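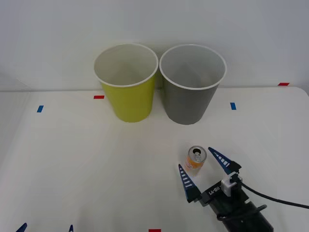 *Two paper cups, yellow-green and gray, at the back of the white table.*

**July 20, 2023. Iron gall ink, batch F**

Batch E is officially a failure and has been poured off. It grew a skin like cold gravy and smelled like a wet dog's opinion of vinegar. Kornél wants it recorded that he said the jar needed a tighter lid. Recorded.

Starting over with the Broltcombe galls, the ones Irén got in May. They're smaller and uglier than the Tóth lot, with more wormholes, and I've gone back and forth on whether wormholes matter. The old recipes want galls without holes, picked before the wasp leaves. The old recipes also want rainwater, white wine, and a stick from a fig tree to stir with, so I'm taking them a line at a time.

Method, for whoever has to repeat this:

- 173 g galls, cracked with the mallet in a canvas bag (the bag has a hole now, see floor)
- 2,000 ml distilled water, cold
- soak overnight, then simmer on low until it looks like strong tea, then strain through cloth twice
- ferrous sulfate goes in after it cools, a spoonful at a time, stirring the whole while
- gum arabic last, already dissolved

I skipped "already dissolved" in batch C and spent the evening chasing lumps around with a glass rod. Please dissolve the gum.

The simmer was fine except that the hot plate has two settings, off and volcano. I ended up lifting the pot off and putting it back every few minutes like somebody's grandmother with a custard. Fanni suggested a heat diffuser. We own one. It's holding the window open.

Liquid going into the second straining was a good clear brown. Loss to evaporation was bigger than I wanted, and I topped it back up to the line with distilled. Hajnalka thinks topping up is cheating and that we should write down the reduced volume and live with it. She's probably right for the next one, but for this batch I wanted the iron ratio to match batch D, which is the only one so far that anybody has liked.
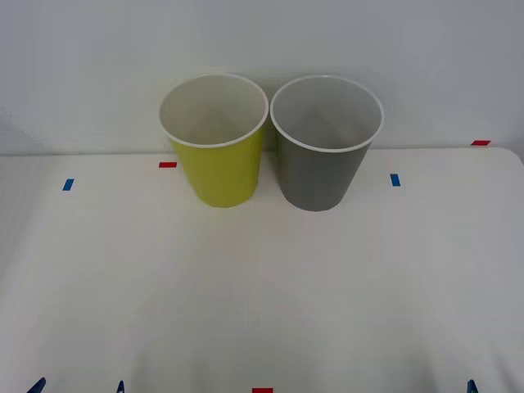 Ratio question, then, seeing as it comes up every single time. Too much iron and the line goes brown over the years and eats the paper. Too little and you've made expensive tea. The trouble is that galls vary so much that a ratio by weight is a polite guess. The Tóth galls gave a near-black on the first stroke. With Broltcombe, same weights, the first stroke is a watery gray that you'd send back in a restaurant, and then it darkens on the page while you stand there. By the time I'd washed the pens it was respectable. I'd like to see it again after the weekend before I say anything nice.

Test strips, first round:

| Paper | Pen | First look | Later same afternoon |
|---|---|---|---|
| Wilisura laid | steel nib | pale gray, crisp | dark, a little violet |
| Wilisura laid | goose quill | pale, one blob | dark, one darker blob |
| cheap copy paper | steel nib | feathers badly | dark, feathers badly |
| Trunuto cotton rag | steel nib | pale, very crisp | best of the lot |

The blob is mine. I cut the quill in a hurry and the slit runs off to the left, so it writes well as long as you only need letters that lean. Vittoria recut it and got a lovely line out of it on the first try, then said it was "a nice quill, really," in the voice people use for other people's dogs.

The Trunuto result annoys me a bit. It's the priciest sheet in the drawer and I was hoping the Wilisura would beat it so we could stop ordering it. The sizing must be doing most of the work. Somebody should try sizing a few sheets of the cheap stuff with gelatin and see how close it gets. I'm writing "somebody" because I did the last gelatin round and my coat still has a shine on one sleeve.
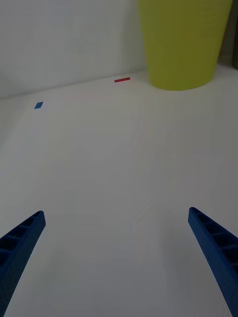 *Blue gripper fingers, open over the white surface.*

Mold. Batches A, B and E all went moldy, and C and D didn't. I've been blaming cloves (C and D had them, the others didn't), which is a very satisfying explanation. Irén pointed out that C and D were also the only two stored in brown glass, and that I'd changed both things on the same day, and had I heard of controls. So F gets split into four bottles:

1. clear glass, no cloves
2. clear glass, cloves
3. brown glass, no cloves
4. brown glass, cloves

All on the same shelf, same fill, same caps. Check them every Thursday and write down what you see, including nothing. "Fine" is not an observation, Kornél.

Labels in pencil. I did last month's in our own ink as a matter of pride, and then one bottle dripped, and now there's a bottle that just says "ba".

Money, for Hajnalka's sheet: galls and gum came to 328 this time, including shipping. The gum was most of the increase. We still have 14 empty bottles with caps that fit and a drawer of caps that fit nothing known to science. I'm not throwing those out, because the day I do, the bottles will arrive. 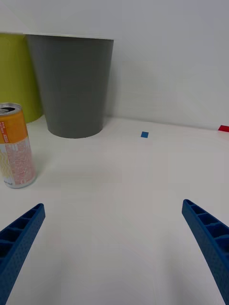
Paper damage is the other open item. Vittoria wants to bake strips in the humid oven to age them fast, folded along the written line to see which crack first. I'm in favor, provided the oven gets booked and isn't just used at lunchtime while somebody's bookcloth is drying in it. Strips should be cut with the grain running the same way in all of them. In the first attempt half went one way and half the other, and we learned a great deal about grain.

For pH I got a reading I don't believe and then a second one I don't believe in the opposite direction. The meter needs new buffer. The strips all say "very acid," which I could have told them from what it did to the spoon.

To do:

- [ ] second look at test strips, compare against D
- [ ] buffer for the pH meter
- [ ] find out where Irén's galls were picked, in case the tree matters
- [ ] canvas bag: patch or replace
- [ ] retrieve heat diffuser, find something else for the window
- [ ] wash the mallet, it's leaving gray prints on everything it touches

My fingers are black to the second knuckle and lemon juice has done nothing but make them smell like fish dinner. Gloves are in the top drawer, where they were this morning.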